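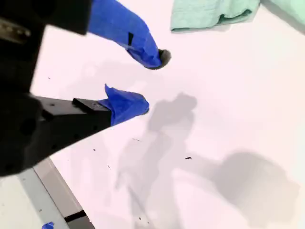 Why doesn't glue stick to the inside of the bottle, asks a reader in Brinton, and if it's so sticky, how does it ever come out?

Oh, I love this one. I've had 47 letters since July and a surprising number of them are about sticky stuff – glue, tape, honey, gum, the bottom of a shoe at the movie theater. So I'm going to do the whole sticky business in one go, and I'll get to the bottle in a minute, I promise.

What "sticky" means

Everything around you is made of bits called molecules. They are so small that you can't see them even with a good school microscope. And molecules pull on each other! It's a very weak pull, and it only works when they are super close together, much closer than the width of a hair.

So why doesn't your hand stick to the table every time you put it down? Because your hand and the table are both bumpy. They feel smooth enough, but if you could shrink down to the size of a germ and walk around on that tabletop, you'd be climbing hills and falling into ditches. When two bumpy things touch, only the tops of the hills meet. Everywhere else there's a gap, and a gap is too far for that little pull to work.

Now pour something runny in between. It flows down into the ditches, over the hills and into all the corners, and it gets close to everything. That's the first job of anything sticky: it has to be soft or runny enough to get into the bumps.

But wait. Water does that too, and you can't stick a poster up with water. (I tried when I was six. It slid down the wall and onto our cat.) Water gets into the bumps just fine, but it's easy to pull apart. So a sticky thing has a second job, and that's holding on to itself. If it can do both, you've got glue.

Back to the bottle

White school glue is mostly two things. One is water. The other is a lot of very, very long molecules, and I like to think of them as cooked spaghetti floating in the pot. While there's plenty of water, the spaghetti can slide around, so the glue pours.

Squeeze some onto paper and the water starts to leave. Part of it soaks into the paper and part of it goes off into the air. The long molecules get squashed closer and closer and tangle up, and pretty soon you have a plate of cold spaghetti that has been sitting out all night. You know how that comes out of the bowl in one lump? There's your dry glue.

Inside the bottle the lid is on, so the water has nowhere to go. The glue stays runny. It does touch the sides, and it even clings to them a little (look at an old bottle, there's always a coating), but it can't set hard until it dries. If you leave the cap off overnight, you'll find a plug in the tip in the morning. I've poked out more of those with a paper clip than I can remember.

Super glue works a different way, by the way. It doesn't need to dry out. It turns hard when it meets a tiny bit of water, and there's a bit of water on almost everything, including your fingers. So it sticks skin really fast, and that's why it's a grown-up glue. Please leave it to them.

What about tape?

Tape never dries at all, and it's not supposed to. The sticky layer is a sort of very thick goo that stays soft for its whole life. When you press it down with your thumb, you're squashing the goo into the bumps. No pressing, not much sticking. Try laying a piece on a cardboard box without pushing, then lay another one next to it and give it a really good rub. Peel them both. You'll feel it right away.

And then somebody always wants to know how tape can come off its own roll. The sticky side is pressed against the back of the layer underneath, all the way around, so why isn't it one solid lump forever? Many tapes have a slippery coating on the back, one that the goo doesn't grab very well. It holds enough to stay rolled up and that's it.

Dust is tape's great enemy. Each speck covers a bit of goo, and that goo is now stuck to the dust and no use to you. If you've ever used the same piece on your bedroom wall over and over, you already know what happens around the fifth try. Cold doesn't help either. The goo gets stiff and won't flow into the bumps, so tape that works in the kitchen may fall right off a mailbox in winter.

Pull it or peel it?

Stick a strip of tape flat on a table and let one end hang over the edge. First hold the loose end and try to slide the whole strip straight along the tabletop. It's hard! All the goo is working at the same time, like a big team in a tug-of-war.

Now lift the loose end and fold it back. It comes up easily, and that's because you're only fighting one thin line of goo at a time. The rest of the team is just waiting for its turn. Band-aids come off the same way, one line at a time, and no, I don't have a painless trick for you. I'm a slow peeler myself and my sister is a fast ripper, and we've never agreed about it.

Animals that stick

Geckos can run up a window, and there's no glue on their feet at all. Their toes are covered in tiny hairs, and each hair splits at the end into even tinier tips. The tips are so small that they fit right up against the wall, close enough for that weak molecule pull I talked about at the beginning. One tip hardly holds anything. A whole gecko has an enormous number of them, though, and together they can carry the gecko with strength to spare. To let go, it changes the angle of its hairs and peels its toes up. See? Peeling again!

Mussels have a harder problem, since they live on rocks in the sea with waves crashing over them. Most of our glues hate wet surfaces. A mussel makes little threads with a sticky pad at the end of each one, and the pads hold on under water. Scientists have been studying them for years and would love to make a glue that good for doctors to use.

Lots of spiders put drops of glue along the threads of their webs. If you find a web early in the morning you might see a row of shiny beads on it, but those are usually dew. The glue drops are much smaller.

Something to try

You need honey, water, white glue, a saucer for each and some strips of paper. Put a spoonful of each liquid on its own saucer. Dip a finger in the water, press it against your thumb and pull apart. Then wash and do the honey. Then wash (really wash) and do the glue.

Which one pulls back the hardest? Does it make strings? Next, stick two strips of paper together with each of the three and leave them until after dinner. The water pair will probably have fallen apart. I won't tell you about the honey, because mine did something different every time, and I think it depends on how thick the paper is and how much honey you lick off first.

If you want to go further, test it with things from around the house. Wax paper, foil, a wool sock, a plastic lid. Write down what held and what didn't. Glue that's great on paper can be hopeless on a plastic lid, and you could have a guess at why before you look it up.

Send me what you find. Next time I'm answering the question that came in on the back of a pizza menu, and it is: why does cheese go stringy?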